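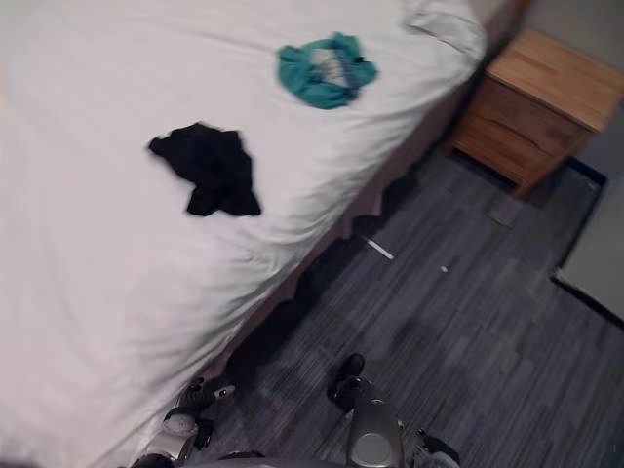

Clothes on the bed before sorting: one black item, one teal, both bunched up.

Clearing and sorting clothes from a made bed

Applies to: any bed with a flat sheet or duvet on top
Time: a few minutes for a handful of items
You will need: a hamper, a free drawer or shelf, a damp white cloth

This page covers the short job of getting loose clothing off a bed, deciding what is clean, and folding it so it stores flat. It is written for the guest rooms at Celau but works the same at home. For full laundry loads, see the Darwish folding chart instead.

1. Clear working space

Move the clothes toward the pillow end and leave the lower half of the bed free. A white cover makes a good sorting surface: lint, hair and stains on dark cloth are easier to find when they drop onto it. Pull the cover toward you until the larger creases are gone. Small wrinkles do not matter at this stage.

2. Open each item

Take one item at a time. Find the waistband or the shoulder seams, hold it up by them and shake it twice. Bunched clothing hides its shape, and a shirt and a pair of shorts can look the same until they are opened. Turn anything inside out back to its right side. If a pale patch shows in the folds, check whether it is a print or the reverse of the cloth before you fold.

Empty the pockets now.

3. Sort

Use 2 groups only.

Wash: anything worn against the skin for a full day, anything marked, anything damp.
Keep: clean items, and outer layers worn briefly.

If in doubt, put it in Wash. Blacks and strong colours such as teal should go in a cold dark load. Test new garments by pressing the damp white cloth on an inside seam for a minute. If colour comes off on the cloth, wash the garment separately the first time. Do not leave damp dark clothing on white bedding, as the dye can transfer.

4. Fold the Keep group

Shirts: lay face down. Fold each side in to the middle, with the sleeves flat along the back. Bring the hem up to the collar, then fold once more.

Shorts: fold one leg over the other with the seams lined up. Tuck the point of the seat in so the outline is a rectangle. Fold the waistband down to the hem.

Smooth each fold with the flat of your hand. A finished shirt should fit the Tekby drawer insert (part 301) without being bent. If it is too wide, open it and bring the sides in further.

5. Put away

Carry folded items straight to the drawer. A nightstand top can hold them while you work, but clear it before you finish.

6. Reset the bed

Run both hands from the centre of the cover out to the edges. Check that the drape is even on the long sides and that a pleated bed skirt, if fitted, hangs straight and is not caught under the mattress. Square up the pillows last. Look under the bed for socks.

Related pages
Cukier hamper liners: removal and washing
Replacing a bed skirt
Stain guide for white cotton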